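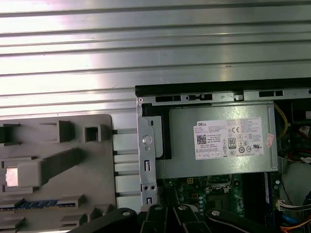

Ledodell 손목 카메라 데이터 카드

개요
Ledodell은 데스크톱 컴퓨터 분해 작업에서 그리퍼의 접근 방향을 예측하는 방법을 연구하기 위한 데이터셋입니다. 손목 카메라의 영상과 관절 각도를 같은 시각으로 맞추어 저장하였습니다. 본체 내부에는 전원 공급 장치의 DELL 라벨, 메인보드, 여러 색의 케이블이 가까이 놓여 있고, 금속 면의 반사도 강합니다. 이러한 조건에서 깊이 추정이 자주 틀리는 것이 연구의 출발점이었습니다.

구성
학습용 에피소드: 682개
평가용 에피소드: 142개
공개일: 2021년 3월 20일

방법
기준 모델 Vormont는 영상 한 장만 입력으로 받습니다. 제안 모델 Quintanilla는 이전 영상과 그리퍼의 자세도 함께 받습니다. 두 모델은 같은 학습용 에피소드로 100 에폭 동안 학습하였습니다.

결과
평가에서는 Quintanilla의 접근 방향 오차가 Vormont보다 작았습니다. 다만 밝은 반사가 화면의 넓은 부분을 차지하는 경우에는 두 모델의 차이가 거의 없었습니다. 이 문제의 원인은 아직 충분히 분석하지 못하였습니다.

주의 사항
그리퍼의 손가락이 메인보드의 일부를 가리는 영상도 제외하지 않았습니다. 가려진 부품에는 라벨을 붙이지 않았으므로, 부품 검출의 학습에 사용하실 때에는 확인이 필요합니다. 카메라 보정값은 Bronska 형식의 파일에 따로 들어 있습니다. 9월 이전에 받으신 시험판의 보정값과는 호환되지 않습니다.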